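Wonuver Users Board > Grippers and End Effectors > Faults

Thread: Left finger loses position after box flap contact

tzhuravel
March 18, 2026
Two-arm cell, parallel grippers, firmware stock. Task is opening and closing cardboard cartons. When the left arm presses a flap outward, the left finger reports a position error of 3 mm and the controller drops to hold. It clears on re-home and comes back later in the same run. Longest run without it is 60 cycles. The right arm has never faulted. Force limit is the default. Logs show no overcurrent.

klagman
Is the error on the motor encoder or the output side? They have different fault codes and the summary page merges them.

tzhuravel
Output side. Motor encoder is clean through the whole event.

Mimstead
Then the finger moved and the motor didn't. Loose finger mount. Check the two screws under the pad carrier. Ours backed out after 700 cycles on the same kind of work.

tzhuravel
Checked both, marked them with paint, ran it again. Paint lines intact, fault still there.

quiambao_cell2
I'd look at the pads before the mount. Cardboard sheds fiber and it packs into the grip texture. The zero is taken with the fingers closed on each other, so anything on the pads shifts the zero. We wipe ours every 300 cycles.

Mimstead
Fiber doesn't give you 3 mm. You would need a wad of it, and you would see it.

quiambao_cell2
Not by itself, no. But a bad zero plus flex in the finger under side load could get there. Pressing a flap is a side load. The gripper is rated for loads along the closing direction.

klagman
Agree on the side load. Separate matter: does anyone sit at the table while this is running? Hold is not a safe stop. The brakes stay off and the arm will resume if the fault clears. At Trernina we had an arm resume out of hold with a hand in the carton. No injury, but the procedure was rewritten that afternoon.

tzhuravel
Sometimes, yes. Speed is limited when someone is at the table.

klagman
Speed limit doesn't cover it. Latch the fault so it needs a manual reset. It's one parameter, under Recovery.

Mimstead
Latching will make his run times useless. He'll be resetting it all day.

klagman
Then he resets it all day until the fault is fixed.

tzhuravel
Latched it. I'll clean the pads, redo the zero and lower the side force on the flap move. Wrist view from the left arm, carton open: 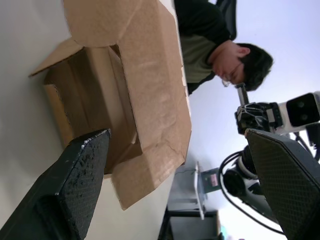
The carton stays the same for the next run so the results can be compared. If the error returns with a clean zero I'll swap the left and right fingers and see whether it follows the part or stays with the arm.

Mimstead
Swap the carriers too, or you won't learn anything about the mount.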